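Boring grippers win

I've been going back and forth on grippers for months now, and I'm ready to pick a side. The plainest one that does the job is the one you should buy. There, I said it.

We ran our living room trials over two evenings with grippers from Skerklow and Huda, and I went in rooting for the fancy fingers. Who wouldn't? They look great. But put them near a low, glossy table with a plastic bottle lying on its side and you soon find out what you paid for.

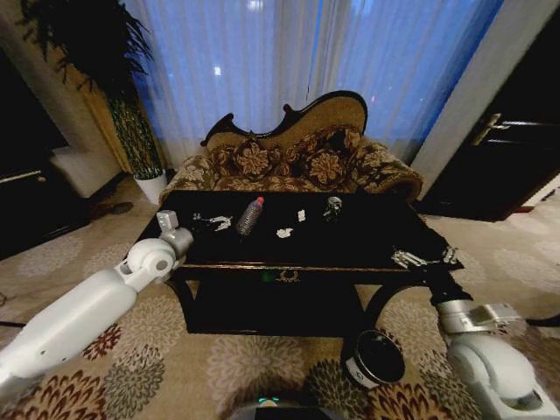 Does a shiny black tabletop make grasping harder?

It can, mostly for the depth camera. Dark gloss sends back very little useful signal, so the height of the surface comes out patchy.

My gripe is with how these things get sold. Huda's flyer brags about 1000 grasps in a row, all on a white bench under bright lights. My house doesn't look like that, and I bet yours doesn't either. I'd trust 52 tries on a real carpet at dusk a lot more – and I'd like to see the misses too, please.

More joints also means more waiting. Our Skerklow setup took almost 5 minutes to calibrate each time we restarted the controller, and I restarted it plenty.
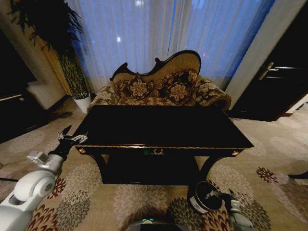 Is a hand with several fingers worth the extra money at home?

For most pick-up chores, a simple two-finger gripper is enough. Extra fingers start to pay off with tools, handles and odd shapes.

I'll change my mind when somebody makes a hand I can set up before my coffee gets cold. The Mets controller update due in December might help. Until then, give me two dumb fingers and some decent rubber pads – I'll spend the savings on a better camera.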